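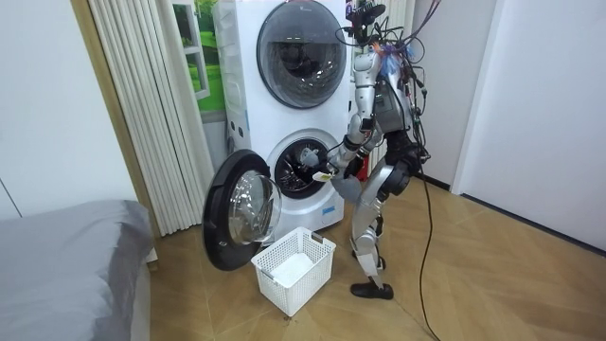
The stacked front-loading unit in the laundry room at Felilport.

Felilport residences open shared laundry room

Felilport opened its shared laundry room to residents in August, following a refit overseen by the housing services firm Jondement. The room has a white stacked unit with two drums, one above the other, and a light parquet floor. It is open each day until 10 p.m. 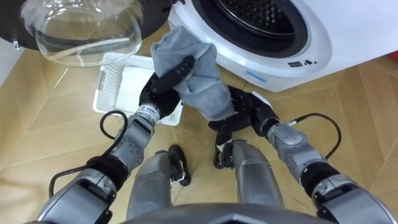 Do residents need to bring their own detergent?
Detergent is supplied by the residence, and residents may use their own if they prefer.

Annelies Baumgartner, head of residential services, said that towels and small cloths make up most of the daily wash. "Residents asked for a simple room close to home - and for a basket to put things in," she said.

Baskets are to be kept on the floor beside the machine, clear of the door when it swings open.

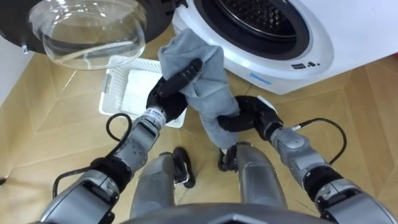

Residents are also asked to empty the drum within 30 minutes of the end of a cycle and to leave the door ajar. Questions about bookings may be sent to Jin-sol Won at the Jondement service desk.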